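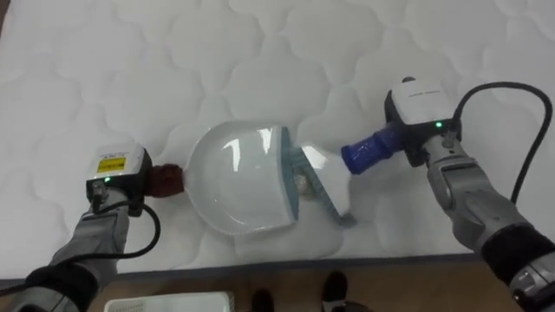
*Two robot arms over a quilted mattress.*

**Sowerby cluster: read replicas fall behind after shard split**

Status: open, waiting on Bosetti support
Version: Prirkosstead 5, storage on Evberg volumes

We split the orders shard into 16 partitions at the start of November. Writes are fine. Reads from the second replica return old rows, with lag over 30 seconds at peak.

Checked so far:

- Network between nodes: no dropped packets
- Disk on the replica: normal
- `apply_threads` was still at the default, raised it, no change
- Restarted the replica, lag came back within the hour
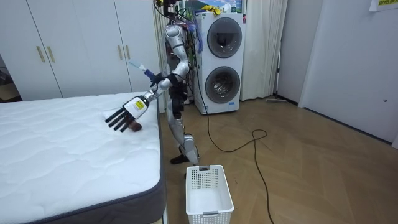

*Humanoid robot beside the bed, washer-dryer behind it.*

**Update, 4:10 pm**

The log shows one partition taking most of the writes. The partition key is the store code, and our largest store sends its orders in batches of 100. The replica applies each partition in order on a single thread, so the others sit idle.

Tried a key of store code plus order ID on the test cluster. Lag stayed low under the same load. Production not changed yet.
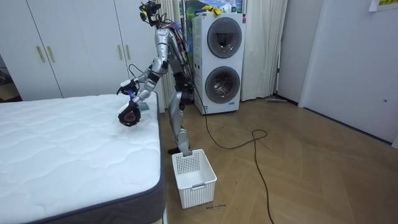 Can we change the partition key without taking the cluster offline?

Create a new table with the new key, turn on dual writes, then backfill the old rows and switch reads over once the row counts match. Keep the old table until the next backup has finished.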